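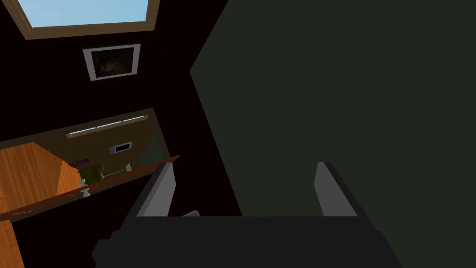 June, workshop notebook, late afternoon

Back on the walnut ink today, after leaving it alone far too long, and I want to get everything down while my fingers are still stained and I can remember which jar was which. The Vudarville hulls have been soaking in the lidded crock since before the rain started, and when I lifted the lid the smell was just what it ought to be, earthy and a bit sour, like a cellar with apples in it. I have been thinking a good deal about what I want this batch to look like on the page. The last one dried too red for my taste, a sort of strong-tea color, and what I am after is closer to the dark brown around that skylight, so deep it is almost black, with the warmth only coming through when you thin it. I would be happy with a brown like that on a title page, and happier still if the thinned wash came down anywhere near the tan of the wooden frame.

So, the method, for whoever picks this up after me. I strained the hulls through the old cotton sheet (the doubled piece, because the single layer let grit through last time and I spent an evening picking specks out of my good nib). I squeezed the bundle hard, gloves on, and got 900 ml of liquid into the enamel pot. Then a long, slow simmer with the lid off. I kept it well below a boil the whole time, only the odd bubble coming up at the side, and I stirred whenever I walked past, which was often, as I can never leave a pot alone.

I split it in two once it had come down to a thickness I liked. The first half got nothing but gum arabic and a clove. The second half got the same plus a little iron water from the jar of rusty nails, added by the dropper, 5 drops and then a wait and a test strip before I let myself do anything more. Iron always tempts me to keep going! The color shifts so quickly toward gray that you can spoil a lovely brown in the time it takes to put the kettle on, and I have done exactly that, more than once, and written stern notes to myself in this very book.

Test strips, such as they are:

Plain half on the Nandov cotton paper: good flow, sharp edges, a warm middle brown in one coat. Second coat much darker. Slight feathering where I had rubbed the sheet with my sleeve, so that is my fault and nothing to do with the ink.

Plain half on the Ankrah laid: a bit pale, and the lines of the paper show through the wash in a way I rather love. I would use this for the endpapers and leave it out of the text entirely.

Iron half on the Nandov: closest yet to what I want. Cool and very dark where the pen pauses, softer on the upstrokes. It looked a touch greenish at first, and I fretted over that, but by the time I had rinsed the pot the green had gone off and left a proper dark brown behind.

Iron half on the Ankrah: beads up. I don't know why. The sizing on that paper has always been a bit moody, and I may try wiping a sheet with a barely damp sponge beforehand, or I may just accept that the two of them don't get along.

I am still unsure about the gum. I put in less than the Clallberg recipe asks for, partly out of thrift and partly because their ink has a shine to it when dry that I don't care for – it catches the lamp and makes the page look licked. Mine dries flat, but it may also rub. I have left the strips under the heavy dictionary and will go over them with a dry thumb in the morning before I say anything more on that subject. If they smudge, I'll add gum to the iron half first and leave the plain half as it is for comparison.

A few things for the shelf. The cloves are nearly gone. The dropper with the red bulb is cracked and should be thrown out, please, and I know I am the one who keeps putting it back. The fine strainer is now a walnut strainer forever and must not go near the madder. And would whoever borrowed the small funnel return it to the hook – I decanted with a folded card today and lost more ink to the bench than I care to admit, and there is a new stain beside the old one that I have stopped trying to scrub.

Both halves are bottled, labeled P and Fe, on the low shelf away from the window. Leave the caps a quarter turn loose tonight, as the iron one was still a little warm when I filled it. The spent hulls are drying on newspaper by the back step. I want to give them a second soak for a weaker ink, good enough for ruling lines and practice sheets, so please don't put them on the compost yet.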